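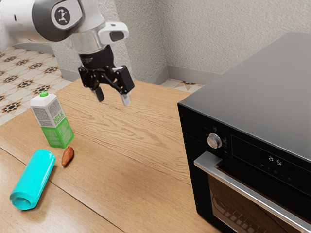 Feltititz Will Release Gajdoš, a Game Based on the Favwood TV Series, in May

Studio cuts feature list after player test, drops season pass, and asks fans to wait for reviews

Feltititz said this morning that Gajdoš, its game based on the TV drama Favwood, will come out in May on PC and consoles. It will cost $29. There will be no deluxe edition, no early access week and no season pass.

Games made from TV shows have a poor record, and the studio does not expect anyone to take its word that this one is better. Plenty of them have been rushed out to meet a season premiere, with half the cast missing and a story that viewers already watched. Gajdoš was first planned that way. It was supposed to launch alongside the second season of Favwood and missed that date by a wide margin.

"I was against making it," said Qusai Twal, the game's director. "I like the show, but I couldn't see what a player would do in it for ten hours. People in Favwood mostly sit in kitchens and lie to each other. The first pitch I was handed had a crossbow in it."

The crossbow is gone. Gajdoš is a slow detective game played from above, set in the river town of the series during the winter between the first and second seasons. Players take the part of the district surveyor, a minor character on the show, who is sent to settle a property line and ends up looking into a fire at the mill. Most of the game is spent talking to people, comparing what they said and walking back through the snow to ask again. Fights are rare and usually go badly.

The script has 3,801 spoken lines. Feltititz would like to point out that a big script is easy to brag about and says little about whether the lines are any good. Two writers from the series worked on the story outline. They did not write the dialogue, and the studio will not be putting their names on the box as if they had.
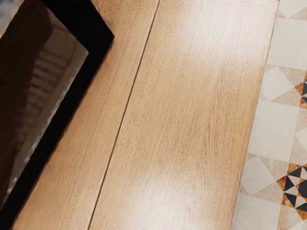 Last fall, 662 players took part in a closed test. The results were mixed. Testers liked the interviews and the map, and many finished the mill chapter in one sitting. They did not like the crafting system, which asked them to gather lamp oil and string for reasons that were never made clear. They also disliked the online mode, in which two surveyors could share a town. Both have been removed. Anyone who saw them in last year's trailer should know that they will not be in the finished game and are not being held back to sell later.

"A trailer is an ad," said Arsen Savchuk, lead producer at Feltititz. "Ours showed things that were barely working. I'd rather people look at an hour of someone playing it, boring parts included, and make up their minds from that."

That hour of play will be posted before orders open. It was recorded on a standard console and includes a loading screen the team is still trying to shorten. The console versions run at a lower frame rate than the PC version, mostly in the market square, and a fix may not be ready by launch.

Skikico, the publisher, has agreed to send review copies ten days ahead of release, with no limit on which chapters critics can discuss and no rule against publishing a low score early. Skikico has also asked for a line here saying that it is excited about the partnership. It is excited about the partnership.

Feltititz has been asked if Gajdoš matters to the plot of the show. It does not. Viewers who skip it will miss nothing in the third season, and players who have never seen an episode should be able to follow the case, although they may wonder why everyone is so rude to the priest. The series cast returns for most of the main roles. The mayor and the ferryman are voiced by new actors.

No sequel is planned. The studio has made no decision about a phone version and asks that stores stop listing one.

About Feltititz
Feltititz is an independent game studio. Gajdoš is its first game based on a TV show.

Press contact
Requests for review copies should go to the Skikico press desk. Interview requests for Qusai Twal and Arsen Savchuk are handled by Feltititz directly.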